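The storeroom under the stairs

I have been meaning to write about storage for months, and kept putting it off, which will surprise no one who has seen my storage.

When we took the lease I was shown the windows, the kitchenette and the parking. The storeroom got a wave of the hand from Halima Athumani, who was already halfway back to her car. It's at the foot of the curved staircase, and for the first year I treated it as a kind of digestive organ. Things went in. Broken chairs went in. A banner for Woverano, a product we stopped selling before the banner arrived, went in twice, as it had been printed twice.

By April you had to turn sideways. Mutua Simiyu went in for a toner cartridge one Thursday and came back with a kettle, a bit shaken, and said he'd rather print in colour from now on.

So we cleared it. Godfrey Rweyemamu drew up a plan with zones, labelled A to F, and coloured them in with real pencils. Zone F was "uncertain". By lunch everything was in zone F. I learned that I own 25 extension cords and that every one of them is a favourite. I learned that a box marked MISC should be carried straight out to the bin with your eyes closed, like ripping off a bandage, and that if you open it you've lost the afternoon.

The staircase makes all of this harder. I love that staircase. It's wood, it curves, visitors run a hand along the rail and say something nice about it. Try getting a filing cabinet past it. The rail swings out right where your elbow wants to be, and the underside waits for your forehead. Waqas Qureshi found it with his on the first trip and again on the fourth, and has asked that I mention both.

The door has its notice, two lines of red characters, 库房重地 and 非请勿入. Important storeroom, no entry unless invited. I find it a very grand way to talk about a place where we kept a deflated exercise ball, but I'm fond of it, and it's staying up.

The stairs, and the storeroom door at the foot of them: 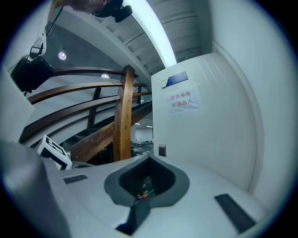
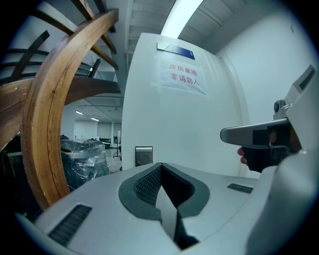
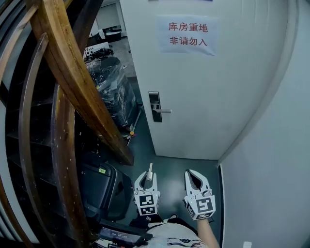

Godfrey wants shelving next. He has a quote for $400 from a firm called Drukuvero, delivery extra, and he has been leaving it on my desk in different positions. I'm holding out. Shelves fill up. You buy a shelf and it goes looking for things to hold, and before long you're back to turning sideways, only now there's a second storey to it.

Meanwhile, two rules. Anything going in gets a name and a month written on it in marker. Anything with a month more than a year old goes out, and I'm not allowed to argue if it's mine. I've already argued once, over a lamp. The lamp is at my place now, in the hall closet, and I can't quite get the door shut.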